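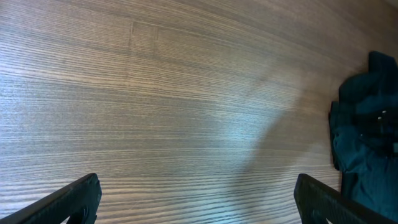 I put off washing my dark gear until winter's nearly done, then do the lot in one go. Cold water, inside out, a 20 minute cycle. Half a cup of white vinegar in the rinse keeps the black from going that sad grey colour (no, you won't smell like chips!).

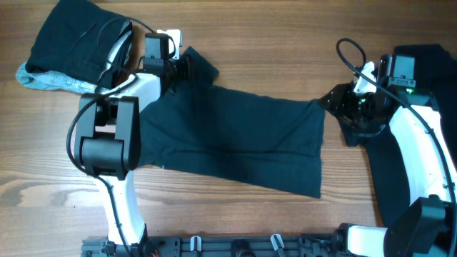

## Folding and stacking

Smooth the seams by hand before you fold and you can skip the iron. Heavy things go at the bottom.

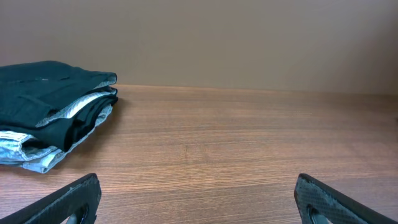 Trosto wrote in that vinegar made her towels scratchy, so she only uses it every 2 months now.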